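Household Goods Reuse Project: progress report to the Baloyi Fund

Last updated: October

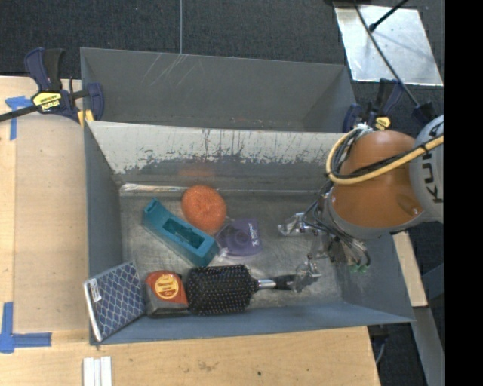 Small mixed goods in a metal sorting bin, including a scrubbing sponge, a tape measure and a hairbrush.

Prepared by Teguh Pattinasarany, project coordinator, Sustari Reuse Centre

1. Summary

The Fund's grant pays for sorting, cleaning and packing small household goods that used to go straight from our donation door to landfill. Larger items were never the problem. Chairs, lamps and saucepans have always sold. The trouble was the bottom of the box – tape dispensers, brushes, cards, sponges, odd plastic holders – which took longer to sort than it was worth.

We are now in the second half of the grant period. Sorting is on schedule, packing is slightly behind, and we expect to meet the target of 3,000 items passed on by the end of the grant. One change to the budget is requested in section 5.

2. Sorting

Donations are tipped into bins and sorted into three streams: household, personal care and workshop. We had planned on five streams. Stationery and craft were dropped as separate streams after the first month, as both filled too slowly to make up a full carton. They now go in with household goods.

Metal bins have replaced the cardboard trays we started with. They are heavy and they mark easily, but they don't collapse when somebody leans on them, and they can be hosed out. Clamping a bin to the table has also helped. Before that, bins crept towards the edge while people were reaching into them, and we lost a box of glassware that way in the winter.

Fikri Ngau has rewritten the sorting sheet so that it fits on one side of paper. The old version ran to four pages and was mostly ignored. The new one lists what we don't take (opened cosmetics, blades, anything with a leaking battery) at the top.

3. Cleaning and checking

Sponges and scrubbers are passed on only if they come to us sealed. Loose ones go to our own cleaning cupboard or are thrown out. Hairbrushes are the slowest item we handle. Each one is combed out, soaked and left to dry overnight, and any brush with a cracked handle or loose bristles is rejected. Tape measures are pulled out to full length and checked for kinks, and the lock is tested.

We underestimated drying space. The rack by the back sink holds one day's washing, and on busy days the overflow goes on towels along the windowsill. A second rack is on order.

4. Packing and distribution

Mixed cartons go to Kasanura, which fits out flats for people leaving temporary housing. Each carton holds 20 items. Kasanura has asked for fewer kitchen gadgets and more basic tools, and we have adjusted the packing list to suit. Workshop goods that don't go into cartons are sold at our counter.

Packing fell behind in the colder months when two regular packers were away. It has improved but has not fully caught up.

5. Budget

Spending is within the approved amount. We ask the Fund's permission to move $600 from signage to shelving. The signs cost less than quoted, and finished cartons are being stored in the hallway, where they block the side door.

6. Next period

– Fit the second drying rack and the shelving, if approved
– Clear the packing backlog
– Trial the one-page sorting sheet at our Talus Street drop-off
– Send the Fund a final item tally with the closing report

Questions about this report can go to Teguh at the centre, any time after 3 pm.

Related items
Household Goods Reuse Project: first progress report
What we can and can't accept
Sorting sheet (one page)
Kasanura carton packing list
Talus Street drop-off hours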